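Filed under: Inside Stuff > Computers
Reading time: 1 minute

Where Does a Computer Keep Its Brain?

Every desktop computer has a chip called the CPU. It does the math, and it never asks to be excused. It sits in a square seat called a socket, on a big green board.

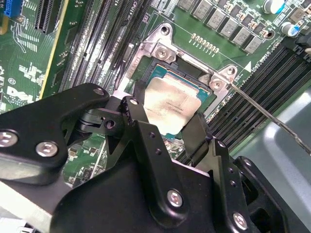 The metal lid on top carries heat away. Between the lid and the cooler goes a gray goo called thermal paste - messy, and not a snack. A metal lever holds the chip down. Lift the lever and the chip can come out, and then the computer can't think at all. Some of us are like that before breakfast. 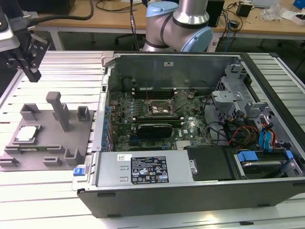 An open Dell tower with its CPU socket empty.

More from Inside Stuff:
What Does a Hard Drive Do All Day?
Why Are There So Many Cables?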